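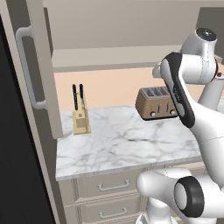 Kitchen counter with toaster, knife block and robot arm

Source and Citation Check for Research Papers, With Comments
12 October 2026
By Purificación Barroso

Use this list on a full draft, after the argument is settled and before the final proofread. It covers sources, quotations and the works cited page. It does not cover grammar or whether the thesis is any good. There is a separate list for those.

The comments under each item come from a paper I checked at the Trollholm writing room, a term paper on how small-town newspapers covered school closings. The writer agreed to let me use them. I have left out the comments that only said "fine."

Mark each item Pass, Fix or Ask. "Ask" means you need to take it to the instructor before you change anything.

PART A. BEFORE YOU START

A1. The draft is complete, with a works cited page attached.
Pass.

A2. The assignment sheet is in front of you.
Pass. Comment: The sheet asks for at least 8 sources, and 3 of them have to be from before the writer was born. Easy to miss, it is on the back.

A3. You know which citation style is required and which edition.
Ask. Comment: The sheet says "MLA" and nothing else. The writer had been following a handout from a high school class. Some of the rules on it are out of date. We used the current edition and the writer sent a note to the instructor to say so.

A4. You have a copy of every source, or at least of the pages used.
Fix. Comment: Two library books had already gone back. The writer had notes from both but no page images. One was checked out again. The other was on loan from a different campus, and the quotation from it was changed to a paraphrase and then dropped.

A5. Set aside enough time.
Comment: Parts B and C took me 55 minutes on this draft. It will be longer if the notes are a mess.

PART B. QUOTATIONS

B1. Every quotation matches the source word for word.
Fix. Comment: Put a finger on the source and read the draft out loud. I found "had not been told" where the newspaper had "were never told." Small change, but it is inside quotation marks, so it has to be right. There was also a missing comma on page 4. Fix that too.

B2. Anything left out is marked with an ellipsis.
Fix. Comment: Page 2, the long quotation from the school board minutes. A whole sentence is gone from the middle. Read it again with the sentence put back and decide whether the meaning holds. In this case it did.

B3. Anything added or changed is in brackets.
Pass.

B4. Each quotation is introduced. The reader knows who is speaking before the quotation starts.
Fix. Comment: Three quotations stand alone as sentences. The one at the top of page 5 comes right after a paragraph on a different town, so I read it as coming from the wrong person. A short lead-in is enough: name, job, and where the words were printed.

B5. Long quotations are set as blocks, indented, with no quotation marks.
Pass. Comment: The block on page 2 is right. It is the only one, and I would not add another. In a paper this length, two blocks start to look like padding.

B6. The quotation is needed.
Fix. Comment: Page 6 quotes an editor saying that the vote took place in January. That is a plain fact. State it in your own words and cite the article.
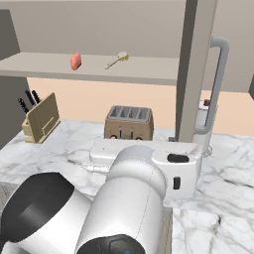
B7. Quotations inside quotations use single marks.
Fix. Comment: Missed twice, both on page 3. Newspaper articles are full of people talking, so this comes up more often than it does in papers built on books.

B8. If you are quoting a source that is quoted in another source, the citation says so.
Ask. Comment: The Nyaga article is only seen through a later book. The writer cited Nyaga directly without having read it. Either find the original or use "qtd. in" and list the book. The writer wants to try interlibrary loan first. I wrote "Ask" here because the instructor may not accept a secondhand source as one of the required older ones.

PART C. PARAPHRASE AND SUMMARY

C1. Each paraphrase has a citation.
Fix. Comment: The opening paragraph has none. The writer thought that citations belonged only with quotations. They don't. If the idea or the figure came from a source, cite it, whether or not you kept the words.

C2. The paraphrase is written in your own sentence pattern, not the source's with a few words swapped.
Fix. Comment: Page 3, second paragraph. I laid it next to the source and the clauses run in the same order all the way through. Close the source, wait a bit, write down what it said, then compare. The rewrite came out at half the length.

C3. The reader can tell where the paraphrase ends and your own comment begins.
Fix. Comment: On page 5 a single citation sits at the end of a long paragraph. I could not tell which sentences it covered. Naming the author at the start and putting the page number where the borrowed part stops took care of it.

C4. The paraphrase is fair to the source.
Pass. Comment: I looked hard at the summary of the superintendent's letter, because the paper disagrees with it. It is fair. It even keeps the one point that works against the thesis. Good.

C5. Numbers are copied correctly, with the same units and the same year.
Fix. Comment: The draft says enrollment fell by 30 percent. The source says it fell by 30 students. Those are not the same thing, and the paragraph after it depends on this. I would check numbers a second time on a different day.

C6. Facts that everyone knows are not cited.
Pass.

PART D. IN-TEXT CITATIONS

D1. Every in-text citation leads to one entry on the works cited page.
Fix. Comment: Print the works cited page and put a tick next to each entry as you find it in the text. Imik is cited on pages 2 and 6 but has no entry.

D2. Every entry on the works cited page is used in the paper.
Fix. Comment: Two entries got no tick. The writer had read them and wanted credit for the reading. They come out, or they get used.

D3. Two works by the same author are told apart by a short title.
Pass.

D4. Page numbers are given where the source has them.
Fix. Comment: Missing for the scanned newspapers. The page number is at the top of the scan, above the headline. It does not show unless you zoom out.
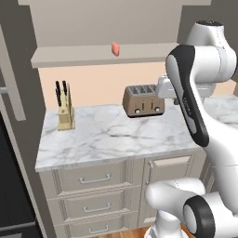 D5. The period goes after the parentheses, except with block quotations.
Pass. Comment: Nearly every one was right. The writer found the odd one out before I did.

D6. Unsigned articles are cited by title.
Fix. Comment: The draft uses "Anonymous." Many old news stories have no byline. Use a shortened form of the headline in quotation marks, and alphabetize the entry under the headline, skipping "A," "An" or "The."

PART E. WORKS CITED PAGE

E1. Starts on a new page, with the heading centered and not bolded.
Pass.

E2. Entries are in alphabetical order.
Fix. Comment: They were in order until late additions were pasted at the bottom. Sort again at the very end.

E3. Hanging indent, set with the paragraph menu and not with the space bar.
Fix. Comment: Done with spaces. It looked right on the writer's screen and fell apart on mine.

E4. Names are spelled as they are in the source, including accents.
Fix. Comment: Look at the title page of the book, not at the library record. I notice this one more than most people do.

E5. Titles of newspapers and books are in italics, and titles of articles are in quotation marks.
Pass.

E6. Links open.
Fix. Comment: One went to a library login page. Use the permanent link from the database record. The address bar usually gives you one that stops working when you log out.

E7. Entries made by a citation tool have been read by a person.
Fix. Comment: The writer used Zestex for most of these. It put two headlines in all capitals and listed the website as the author of one article. Correct by hand.

PART F. SIGN-OFF

F1. All items marked Fix have been fixed and checked again.
Open. Comment: C5 and D1 to be looked at again with the new draft.

F2. All items marked Ask have an answer in writing.
Open. Comment: A3 answered, use the current edition. B8 still waiting.

F3. The file has been saved under a new name, and the old draft has been kept.
Pass.

Contact the Trollholm writing room at the front desk | © 2026 Purificación Barroso | Back to top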